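Progress report: Disila, towel and cloth handling
Submitted 19/10/2022

Hi all,

I know the template for this report has boxes, and I did try the boxes. They kept making me say the same thing in different words, so I've written it as a letter again, like last time, with the money part near the end. If the portal needs the boxes filled in, tell me and I'll chop it up.

Where we are: we have 1,410 usable demonstrations of cloth handling collected at Villalba, all on the same arm and hand, all watched back and labeled. That's the number I'm happiest about, and the word I'd underline in it is "usable." We threw out plenty along the way and I'll get to why. The first policy trained on a part of that set is running on the arm now. It is okay at pressing and flattening, shaky at picking up an edge, and bad at folding. More on that too.

What we've been doing day to day

For anyone who joined after the proposal: the idea in Disila is to teach a hand to deal with household cloth by showing it, over and over, with a person driving. The person wears a glove, the glove drives the fingers, and the arm follows the person's forearm. Everything gets saved: the joint angles, the finger currents, the view from the head camera, and a short note the operator speaks at the end of each try. Then the learning side gets to chew on it.

We started with napkins, which I thought would be the easy part. Napkins are awful! They're thin, they stick to the table, and the fingers end up scraping at the surface trying to get under them. After the first stretch of that we swapped the order and went to towels, and everybody's mood improved. A towel has some body to it. When you press it, it stays pressed, and when you pinch it, there's something between the fingers. We'll go back to napkins, I promise, but with what we've learned from the thick stuff.

The towel work is split into 3 tasks: press and hold, drag toward the robot, and lift an edge and fold it over. Press and hold sounds like nothing. I argued for it anyway, and I'd argue for it again, as half of what a person does when folding laundry is keep one part still with one hand while the other hand does the clever bit. If the model has no idea how hard to lean on a towel, it'll either slide off or try to push through the table (we've had both).

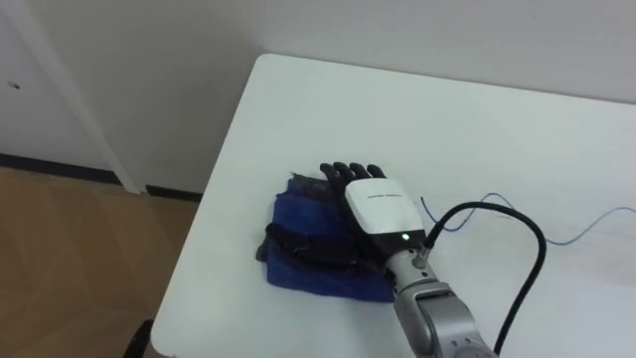

Fingers spread, palm down on the folded towel, from the head camera.

A word about the fingers. In the early recordings the operators tended to press with the fingers closed together, like patting a dog. It worked fine for them, because a person can see the cloth start to slip and correct. Played back through the policy it was poor, and the towel would rotate under the hand. When we asked people to spread the fingers a little before touching down, the replayed motions got steadier almost right away. So we wrote that into the operator sheet and recorded the press task over again. That cost us more sessions than I'd budgeted for, and it's the main reason the folding numbers are behind where I said they'd be in January.

The other thing we changed is how messy the cloth is at the start. I'd been tidying it between tries without thinking about it, and so had everyone else. You finish one, you smooth the thing out, you go again. Which meant we were building a lovely big collection of examples with nearly perfect towels in them, and then the policy would meet a wrinkled one and freeze. Now the rule is that the operator drops or bunches the cloth before each try and isn't allowed to fix it. It looks terrible and it works much better. We also put other things on or near the cloth in part of the set, so that the model sees a towel with company and doesn't treat every dark shape as part of the fabric.

What got thrown out

Three kinds of recordings went in the bin. The first kind is where the glove drifted, so the operator's fingers and the robot's fingers didn't agree anymore. Operators compensate for this without noticing, and you end up with a recording that looks fine but teaches the wrong thing. We now recalibrate after every 10 tries, which is boring and takes less than a minute.

The second kind is where the cable got involved. The hand cable has to go somewhere, and if the loop is too short it tugs on the wrist when the arm reaches forward. If it's too long it flops into the workspace. We've tried clips, a sleeve, and an overhead line, and we're currently on a loose loop, which I don't love but which tugs the least. Any try in which the cable touched the cloth was marked and pulled out. I'd like a proper fix for this and there's a line for it below.

The third kind is plain old bad tries, where the operator lost the towel or gave up. I've kept those in a separate folder and haven't deleted them. The learning folks at Firulport think they may be able to use failures as a second signal, and I'm all for getting something back for the hours. No promises, it's early.

How the first policy does

Short version: it can press. Give it a folded or bunched towel anywhere in the near half of the table and it'll come down on it, lean with sensible force, and hold. It copes with colors it hasn't seen, too, which I was nervous about, because our cloth collection leaned heavily dark at the start (somebody bought a multipack, and that somebody was me).

Dragging is so-so. It pulls in the right direction and then lets up too early, so the cloth comes halfway and stops. My guess is that operators relax their hand at the end of a drag and the model has picked up on the relaxing. We're re-recording some with an instruction to hold for a beat at the end, and I should know soon if that helps.

Folding, as I said, is bad. It finds the edge some of the time, it pinches some of the time, and it very rarely does both in a row. I don't think this is a scandal. We have far fewer folding examples than the other two, and the ones we have were recorded by different people with very different habits. One of our operators folds away from the body, and everybody else folds toward it. Until we asked, each side assumed theirs was the only way to do it! We've picked toward the body for now.

People and the room

We have 5 trained operators, which is enough. Sessions are kept short, since the glove arm gets tired and tired tries look different from fresh ones (you can see it in the traces, the lifts get lower and slower). I'd rather have two short sessions than one long one, and the operators agree with me, loudly.

The Villalba room has been good to us. White table, white wall, even light. That's great for getting started and not so great for the model's education, as real laundry doesn't happen on a blank table. For the next stretch I want to bring in a wood table, a patterned cloth underneath, and a lamp we can move. Tirum, the annotation tool, handles all that without changes, apart from one new field for the surface.

Speaking of Tirum — the switch from the spreadsheet is done, and I take back what I said about it in the spring. Labeling goes faster, two people can check the same try without stepping on each other, and I can finally answer questions like "how many of these have a slip in them" without losing a morning.

Money and what I'm asking for

Spending is on plan overall, with two bumps. We spent more than planned on operator hours because of the re-recorded press task, and less on cloth and props because towels are cheap and last forever. Those don't cancel out completely but they get close, and the details are in the sheet attached to the portal.

I'd like to ask for two changes. One, permission to move what's left in the props line over to operator hours, so we can catch up on folding. Two, a small amount for a cable guide on the wrist. I have a sketch and a quote, and both are uploaded next to the sheet.

Next up

Folding, folding, folding. Then the new surfaces, then a second round of training with everything in it, and after that the napkins, which I'm told I have to stop complaining about. If anyone wants to come by Villalba and try the glove, please do, it's a lot of fun for the first ten minutes and we can always use another pair of hands. Just give me a few days' notice so I can book the room and put you on the list at the front desk.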